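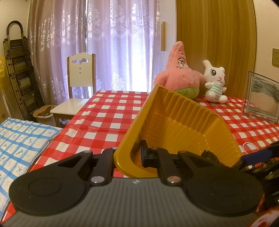 Saturday, shop to myself until noon

Dye vat again. I know I said I'd leave it alone until Ximena got back, but it was sitting there under its lid and I wanted to see what the 17 skeins looked like after a night out of the bath. Mixed feelings! The ones from the first dip are a lovely even mid-blue, the kind Letay keeps asking for. The second lot is streaky, and there's a greenish cast near the ties that I don't like at all.

My first thought was tight ties. Malte did the tying on that batch and he ties like he's securing a boat (sorry Malte, you know it's true). But two of the streaky ones were mine, and mine were loose, so that can't be the whole story. I went back through the notebook and I think the vat was just tired. We dipped the Durik wool straight after the cotton with no rest in between, and the surface had gone from that coppery skin to plain flat blue. I even wrote "looks dull??" in the margin and then carried on anyway. Great work, me.

So this morning:
Warmed the vat slowly, took most of an hour. Lid on the whole time except for peeking.
Added a bit more fructose and a small spoon of lime, stirred along the wall so I wasn't beating air in.
Left it 60 minutes. Went and swept.
Came back to yellow-green liquid and a decent bloom. Smell is right too, sort of sweet and barny.

Test strips, plain cotton, three of them. One dip, two dips, four dips, and 20 minutes of air between each. The four-dip strip is really nice, deep without going purple. One-dip is paler than I'd want for the Amham order but fine for the baby blanket yarn. All three are stapled to the facing page. Please don't pull them off to hold against things, that's how we lost the madder set.

Wool is still the problem. I soaked one skein from the Sembiring bag for longer than usual – overnight, plus whatever I forgot about this morning – and it took the color much better than anything from the second lot. Could be the soak, could be the fresh vat. I changed both at once, which Arif will give me grief about, and fair enough. Next time one thing at a time: same vat, one skein soaked long, one soaked short, both tied by the same person.

Slamet asked whether we can overdye the streaky ones. I think so, but I'd rinse them properly first and let them dry all the way, and I'd only do two to start. If the green near the ties is leftover lime then a vinegar rinse might shift it on its own. I have one sitting in a weak vinegar bath now, labeled with blue tape, on the shelf by the sink.

Still to do: order more lime, find the other thermometer, ask Letay how dark is dark for the shawl. The pH strips are almost gone and the last few got damp, so don't trust the reading from this morning. I wrote it down and then crossed it out.

Stirred once more at 11:40, lid back on.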